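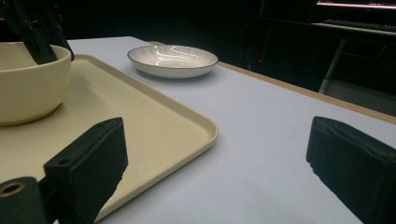 Gillespie said you never carry soup on a tray, not in a house with 20 stairs, and would I please just put the bowl down and let Aunt Pringle come to the kitchen like everybody else.

Well, I wasn't having that. She'd come all the way from Flamham with her hip, 114 miles on two buses and a train, and I'd promised her supper in bed. So up I went, cream tray, cream bowl, leek and potato, thumbs hooked over the rim (it's a good deep rim, I'll say that for it).

I got as far as the landing before she called out.

"Is that the Heltmont tray?"

I said it was just the tray, the one that lives beside the bread bin.

"Your mother had that off me in August," she said. "For a weekend."

I stood there with the soup going from side to side. Mum has been gone six years! I'd eaten toast off that tray, done jigsaws on it, had the flu on it, and all that time it was a loan.

"Do you want it back?" I asked, pushing the door with my foot.

She looked at it for ages, then at the bowl.

"What I want," said Aunt Pringle, "is to know where she put the lid of my butter dish."

Downstairs I could hear Gillespie, very quietly, opening the cupboard over the sink.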